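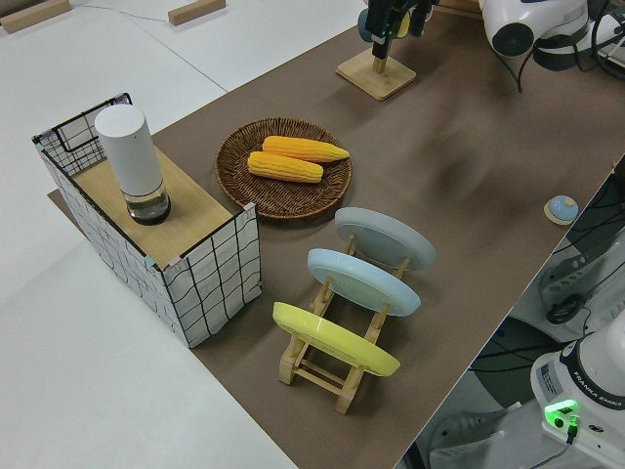

*A table set for robot practice, with two ears of corn, a rack of plates and a round blue button.*

# How do you buy a robot arm?

Suppose your school or club wanted a robot arm to learn how to tidy a kitchen. Where would you start? Most people say, "With the robot." Morven Forsyth, who plans the spending for a small robot workshop called Skitatum, starts with a sheet of paper and a pencil.

Her first question is always the same. What job do we want done?

## Start with the job

Putting away a plate is different from opening a drawer. A plate is thin and can slip. A drawer has to be pulled in a straight line. Before Morven looks at any prices, she writes down the jobs and then three things about each one:

- how heavy the object is
- how far away it will be
- how hard it can be squeezed before it breaks

A robot's hand is called a **gripper**. Some grippers have two fingers, and some use suction to pick things up. If the job list is full of handles, a gripper with fingers is a sensible choice.

## The robot is only part of the bill

A **budget** is a plan for spending money. When you buy a bike you may also need a helmet, a lock and a pump. A robot arm is similar. It needs something solid to be bolted to, cables, a computer to control it and enough space for people to walk round it safely.

It also needs things to practise on. These are called **props**, and they can be quite ordinary – plates, cups, baskets and boxes. Skitatum put £700 in its budget for props and small furniture. It asked two shops, Oveo and Van Acker, to say what they would charge for the same list. A price given like this is called a **quote**. Oveo's quote was £142 lower, but Van Acker would deliver sooner. Morven chose Oveo, as the table wasn't due until October anyway.

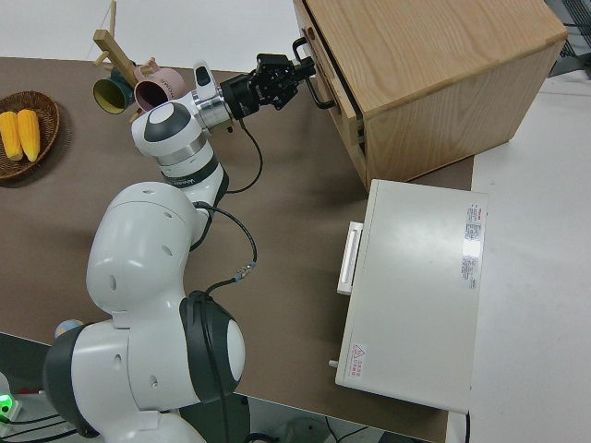 *The gripper's two black fingers at the drawer handle of a wooden cabinet.*

## Will it reach?

Every arm has a **reach**, the furthest point its gripper can get to. A cabinet at the back of a table might be too far away for a short arm. It might also be so close that a long arm has to fold up awkwardly.

You can test this before spending anything. Cut a piece of string as long as the robot's reach and hold one end where its base will go. Walk the other end round in a curve. Anything outside the curve has to move closer.

Remember the drawer, too. It needs room to slide out, and the arm needs room to move back with it.

## Money for later

Parts wear out and cups get dropped. Morven keeps some money aside for repairs and replacements, called a **reserve**. She also expects to use the arm for 5 years, so she divides its price by 5 to see what it costs for each year of work.

## Try it yourself

Plan a robot table on squared paper. Your table is for a robot that clears up after lunch.

1. Write down 3 jobs for the robot.
2. Draw the arm's base and mark its reach.
3. Add the objects it will use.
4. List everything you would have to buy, then look up the prices with an adult.

If your total is too high, cross out one job and see which items you no longer need.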